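The left hand let go again

Quick one tonight, it's late and I want this written down before I forget the order things happened in.

So. Left gripper opened on its own. Twice this week now, once with a block in it. Block hit the table, bounced, went under the shelf, no harm done. But the thing is it wasn't told to open. I have the command log and there's nothing in there. Holding, holding, holding, then the position reading jumps to full open and stays there like that was the plan all along.

For anyone new – I've got a two arm setup at the Peltell workshop, white table, white wall, small stuff to pick up and put down. The job at the moment is paper work. One hand does something small on top of a sheet while the other brings things over or stays out of the way. Boring on purpose. I wanted 200 clean runs before moving to anything harder.

I got to 59.

What happened on run 59

Started fine. Right arm went to the sheet, closed, did its bit. Left was supposed to stay half closed and wait. Somewhere in the middle it went wide, all the way to the stop, and just sat there. No alarm. The software (I call it Plirnus, it's mine, don't go looking for it) thought everything was great and kept moving the right arm.

That's the bit that bothers me. A hand dropping a block is annoying. A hand that changes position with no command and no fault raised, while the other arm carries on as normal, is a safety problem. My fingers are in that space when I reset the sheet. I lean right over the table to do it.

I hit the stop at that point and got my hands well out of it. Then tea. Then started pulling it apart in my head before touching any screws.

What I thought it was

First guess was the cable. The left one hangs in a loop off the side of the wrist and I've never liked it. Every time the arm reaches across, the loop pulls a little. So I powered the gripper on its own, arm locked, and wiggled the cable by hand for ages. Nothing. Changed the angle, wiggled more. Nothing. Felt pretty silly.

Second guess was my code. Rewrote the hold so it sends the target over and over instead of once. Ran it 200 times with no arm motion, just the hand closing and holding. Perfect, every time. Which told me nothing exept that the hand is happy when the arm is still.

Third guess, and this is the one from Ngaio Trevaskis, who looked at my log for maybe a minute – the supply dips when both arms move together. The hand browns out, restarts, and on restart it does its homing move. Homing move is full open. No command needed, no fault because as far as the hand knows it only just woke up.

I had the restart counter right there in the log. Never plotted it. It goes up by one at exactly the second the fingers open. Ugh.

How the table is laid out for the retest: sheet of paper in the middle, the red block over to the right of it, the round orange thing on the left. Right hand working the near edge of the sheet, left one spread wide.

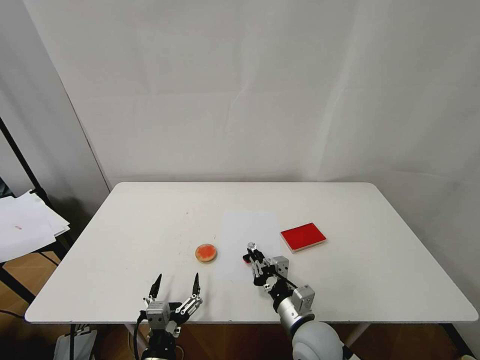

What I'm changing

Separate supply for the hands. Had one in a drawer from the Fairweather job, never used it. Own fuse, own switch, and the stop button cuts both, I checked that part twice.

Restart counter goes into the watchdog. If it changes during a run, both arms freeze. Both, not just the one with the problem. Should of been there from day one.

No homing move on power up unless I press a key. The hand can wake up wherever it is and stay put until I say so.

And a rule for me, not the robot. No reaching over the table with the drives live. I've been resetting the sheet with the arms paused, and paused isn't off. I knew that. I used to tell people that when I was at Brellonard, and then I built my own rig and stopped doing it within a month because switching off and on costs time and I was chasing a number.

Still don't know why the dip started now, when the first few dozen runs were fine. Supply getting tired maybe, or the faster return move I added. I'll put a meter on the old supply and see how low it goes with both arms swinging.

Count goes back to zero. 200 from scratch, with the old 59 thrown out. Will post the voltage plot when I have it, if it's readable.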